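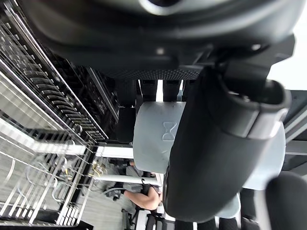
Why do we dry dishes on a rack?

Wash a cup and it comes out of the sink covered in water. You can rub it with a tea towel, or you can put it on a rack and let the air do the work.

A wire rack is mostly gaps. The wires hold the dishes up and apart, so air can get to both sides and drips can fall through. Some racks are coated with chrome, a shiny metal that helps stop the steel underneath from rusting.

Where does the water go?

Some of it runs down and drips off. The rest turns into a gas called water vapour and mixes with the air. This is called evaporation. It happens faster when the air is warm or moving.

What about cups?

A cup is harder to dry than a plate. If it stands the right way up, water sits in the bottom. If it is upside down on a flat bench, damp air gets trapped inside. On a rack, air can get in underneath.

Plastic cups and mugs often stay wet longer than china ones. China holds more heat from the washing water, and that heat helps the last drops evaporate. Water also tends to sit on plastic in little beads. Look for them around the handle, and in any raised pattern or picture on the side.
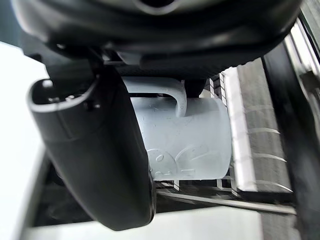
Şükran Baysal wrote in to say that her family always dries the plastic mugs last, with a towel, and that the bit under the handle is the spot everyone misses.

Try it yourself

You need two plastic mugs the same size, a rack and a clock.

1. Wash both mugs in warm water. Ask a grown-up if the tap runs hot.
2. Put one upside down on the rack and one upside down on the bench.
3. Wait 40 minutes, then feel inside each one – which is drier?
4. Wipe up any drips on the floor so that no one slips.

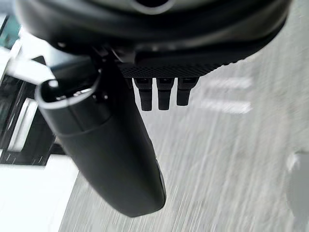
Words to know

Evaporation: when a liquid turns into a gas.
Water vapour: water in the form of a gas.
Chrome: a hard, shiny metal used as a coating.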